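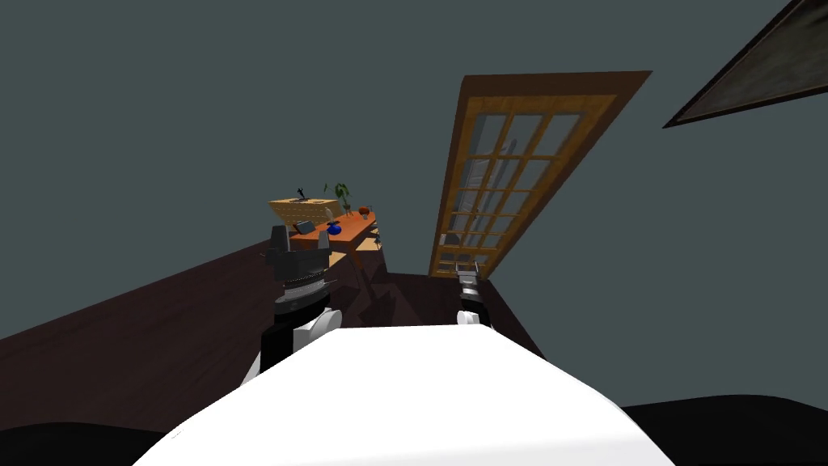
# Barnoteo Two-Arm Room Assistant

Barnoteo is a mobile robot with two arms for offices, guest houses and small care buildings. It does the small carrying and tidying work that is left between other tasks: a cup on a desk, a bowl that must go back to the kitchen, a tray that should be moved before the table can be wiped. It is made by Gondarell in Jondville and is sold together with the planning software Châu, in which every room is prepared as a simulation before the robot drives into the real one.

The rendering on this page comes from Châu. The view is steep, from over the robot's white body toward a desk with an orange wooden top, with a glass-paned door standing open on the other side. Your own rooms will be modeled in the same program, with your furniture and your doors.

## What the robot does during a shift

The operator gives a list of rooms and a list of jobs. Barnoteo goes to each room, looks at the surfaces it has permission to touch, and works through the jobs in the order given. Typical jobs are:

- collecting cups and bowls from desks and bringing them to a cart
- putting small objects back to a marked place
- moving light trays and boards so that a person can clean under them
- reporting things on the floor, with the location, so that somebody can come and look

It doesn't wash, it doesn't open drawers, and it doesn't touch paper. Customers ask us often about the paper. We tried it for a long time and the results were not good enough to sell.

Potted plants are set to "do not move" when the software is delivered. You can change this setting for each room, but please read the chapter about tall objects first.

## What changes for your staff

We want to be clear about this part, as many buyers ask only about speed and then have difficulties in the second month.

The person who did the collecting before will still have work with it, but of a different kind. In the morning she or he checks the room list, removes the rooms which are occupied, and confirms the start. During the shift the tablet shows questions from the robot. Most of them are of the type "Is this object to be collected?" with two buttons. In the first weeks there are many questions, and this can be tiring. Later there are fewer, when the usual objects of the building are known.

Glenys Pugh, housekeeping supervisor at a guest house with 18 rooms, wrote to us after her first season:

> "My team walks less with the heavy cart and that is good for their backs. But I had to plan one hour a day for the tablet, and this hour was not in my budget. I would tell other supervisors to ask for it before the robot comes."

We now include this hour in every offer, as a separate line. The hour should belong to a named person on the shift plan. When everyone is responsible for the tablet, the questions stay open and the robot waits in the corridor.

Some employees don't like to share a room with the machine, and they should not be forced to. In Châu you can mark a room as "people first." Barnoteo then stops at the door and asks to come in. If there is no answer, it goes to the next room.

## Preparing your rooms in Châu

Kiều Đỗ leads our room modeling and does the first visit herself at most sites. The work goes in this order:

1. We measure the room and take note of doors, furniture and wall pictures.
2. The room is built in the software and sent to you for correction.
3. Your staff place the everyday objects in the model, where they are normally found. This takes a short time and should be done by the people who really work there.
4. The robot runs the jobs in simulation. We look together at the places where an arm comes too close to something.
5. Only after your signature does the first real run take place, with one of our people in the building.

Step 3 was added in February on the wish of several customers. Before this we placed the objects ourselves, and we were often wrong about which things people keep near the front of a desk and which they push to the back.

Doors need special attention. A door that stands half open takes away more space than people expect, and one with glass can also confuse the distance sensors. Please tell us about every glass door in the work area, including those that are always open.

## Technical data

| Item | Value |
|---|---|
| Arms | 2 |
| Gripper | two fingers, dark gray |
| Maximum object weight, each arm | 500 g |
| Body color | white |
| Working time per charge | up to 5 hours |
| Smallest door width | 84 cm |
| Floors | wood, tile, short carpet |
| Language of the tablet | English, Vietnamese, Welsh |

The robot can't climb a step or a raised threshold. For thick rugs please ask for a test before ordering.

## Delivered with the robot

- charging station with wall plate
- tablet with holder
- one cart for collected objects
- Châu license for one building
- training for the shift staff, on site, during paid working time

The training must be during working time. It is written in our contract, and we don't deliver without it.

## Ordering and questions

An offer is made after the first visit. For the visit we need a floor plan, even a simple one drawn by hand, and the name of the person who will have the tablet. Spare gripper fingers and carts can be ordered separately from the parts list.

Page updated 26 June 2019.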